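The Haneo Flat Sheet
Undyed cotton percale, woven for Jorker of Amville

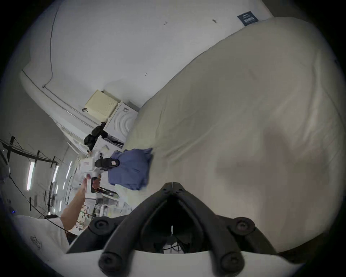
A cream sheet spread over the mattress, creases and all, with a blue cloth near the edge.

We've wanted to sell a proper flat sheet for years, and the Haneo is the one we kept coming back to. It's a plain, generous, hard-wearing cotton sheet with a crisp feel and a good deep hem, and it gets better every time it goes through the machine. If you grew up with sheets that came in off the line smelling of outdoors and felt cool when you put your feet down to the bottom, you'll know the feeling straight away!

What percale means

Percale is a simple weave, one thread over and one under, all the way across. Sateen lets some of the threads float over the top of several others, and that gives it the shine and the slippery feel you get in hotels. Both are lovely in their way, but percale breathes better, and we sleep hot in this house, so we're biased. The yarn for the Haneo is combed first, to take out the short fibres that end up as little bobbles halfway down the bed.

A word on thread count, as we get asked a lot. You can push the number up very high by twisting several thin threads together and counting each of them. Ours are single threads, counted once, and the total comes to 258 to the square inch. Go much higher with a weave like this and the cloth starts to feel stuffy.

The colour

There's one colour, Natural Cream. The cloth isn't bleached or dyed, so it varies a touch from one batch to the next, and some sheets have the odd darker fleck where a bit of seed has stayed in the yarn. It sits beautifully with blues and with that rusty brown everybody's painting their bedrooms at the moment (ours included). It does pale slightly over the first year of washing. If you want a pair that match exactly, put them in the same order and we'll cut them from one roll.

Sizes

Single: 180 x 275 cm
Double: 230 x 275 cm
King: 275 x 275 cm
Super king: 300 x 275 cm

These are the finished sizes before washing. Allow for up to 3% shrinkage, nearly all of it in the first two washes. We cut long on purpose so there's plenty to tuck in at the foot, even on a deep mattress. If yours is very deep, or you've got a topper on it, go up a size. I have the super king on our king-size bed and wouldn't swap back.

The top hem is 10 cm deep, and the bottom one is narrow. A small woven tab is sewn into the bottom left corner with the size on it, which saves an awful lot of flapping about at the airing cupboard.

A bit about the mill

Haneo sheets are woven at Iyamu Mill, a mile up the valley from our shop in Amville. There's been weaving on the site since 1874, first heavy canvas, then ticking, then a long spell of tea towels, and now bed linen. Folasade Anozie runs the weaving shed and worked out this cloth with us over one very long winter. We sent back the first trial for being too thin and the second for being too stiff, and she was very patient with us both times. The third came down in November in the back of her car, and I had it on the bed that same night.

Each run makes 580 sheets across all the sizes. When a size sells out there's a gap until the next run, so if it's showing as out of stock, leave your email and we'll write as soon as it's back.

Washing and drying

Wash before first use, on its own or with other pale things. 40 degrees is plenty for every week, and it will take 60 when needed. Skip the fabric softener. It coats the cotton and you lose that lovely fresh crackle.

Line dry if you can. Tumble drying on medium is fine, but take the sheet out while it's still slightly damp and give it a good shake. Fold it in half over the line, hems together, and pull the corners square.

As for ironing, it's up to you! Percale creases, and there's no getting round it. Some of our customers iron the top hem only, the part that folds back over the blanket, and leave the rest to sort itself out. Ironed all over while damp it comes up wonderfully smooth, and I do mine like that for visitors and at no other time.

Good to know

Can I use it as a bottom sheet? Yes, it's what I do. Fold the corners in the old-fashioned way, lift the side, tuck the hanging piece, drop and tuck again, and it stays put very well.

Is there a fitted version? Not yet. We're trying out elastic at the moment and haven't found one we like.

Do you do pillowcases? Yes, housewife and Oxford styles, in the same cloth and the same cream.

Can you mend one? We can replace a hem or patch a small tear at the shop. Please wash it before you send it.

Delivery and returns

Sheets go out folded in a cotton bag made from the mill's offcuts, which does nicely afterwards for pegs or shoes. Orders placed before 2pm leave us the same working day. Unwashed sheets can come back within thirty days for a refund or a different size.

If you'd like to feel the cloth first, ask for a swatch. They're free, and Hadiza Briggs in the shop will post one to you with a card of the care notes.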